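Plekum Robotics – Open position: Failure Analysis Technician (gripper and wrist systems)

Location: Chevalier site, ground floor laboratory
Contract: full time, fixed for one year, can be extended
Start: September
Reports to: Sylvain Millet, head of reliability

About the position

Plekum makes picking cells for small shops and pharmacies. Our product Caka takes small boxes and bottles from a shelf and puts them on a table or in a tray. In spring we had a series of faults with the Caka gripper, and we are looking for a person who will help us to understand them completely.

The fault is the following. After a certain number of cycles the two fingers do not close at the same moment. The left one arrives first and pushes the product to the side. In most cases the product only turns a little, but in 100 cases in our log it fell. In one case, at a customer, the gripper did not open after the stop button was pressed, and an operator had to free a carton by hand. No person was hurt. We stopped all deliveries the next morning and they are still stopped.

We have now recorded 2,862 picks on the test arm with the same gripper version. The late closing appeared for the first time after pick 900. We changed the pivots, we changed the grease, and the fault came back both times. At this moment we believe that the problem is partly mechanical and partly in the controller, but we do not have the proof.

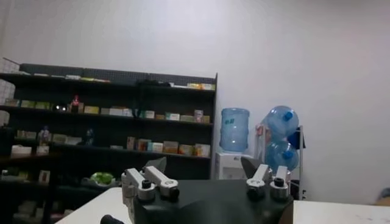

Will I have to work next to a moving arm?
During a test run you stay behind the marked line and the arm moves at reduced speed. When you must touch the gripper, the power is locked off and you carry the key with you.

Your tasks

You will run the endurance tests, in blocks of 1,000 picks, and write down each wrong grip with its time, product and finger position.
You will take grippers apart, measure the wear of the links and pivots, and put them together again.
You will compare your measurements with the log of the controller, together with our software engineer.
You will check the stop function every day before the first run. If the check fails, you stop the tests – also when we are late with the schedule.
You will write a short report every week. It is read by the whole team and by the customer who had the incident.

What we ask from you

A technical diploma in mechanics, mechatronics or similar, or several years of practice in repair of machines.
Good hands for small parts, and patience with tests that repeat for many hours.
Enough English to write a clear report. French is useful but not required, we are also not perfect in both.
Experience with robot arms is welcome. If you come from printers, elevators or packaging machines, please apply also.

What we do not ask: programming. You will learn to read the log files in the first two weeks.

What we offer

A salary according to your experience, which we will tell you in the first call. Five weeks of vacation. Safety training paid by us before you start with the arm. A possibility to move later to the Tistska project, our next gripper, where the results of your work will be used directly.

How to apply

Please send a CV and half a page about one fault that you found yourself, and how you found it. It can be a small fault. Applications are open until Tuesday, August 2, 2022. The interview takes place at the Chevalier site and includes one hour of practical work with a gripper that is not connected to power. Questions about the position can be addressed to Sylvain Millet at Plekum.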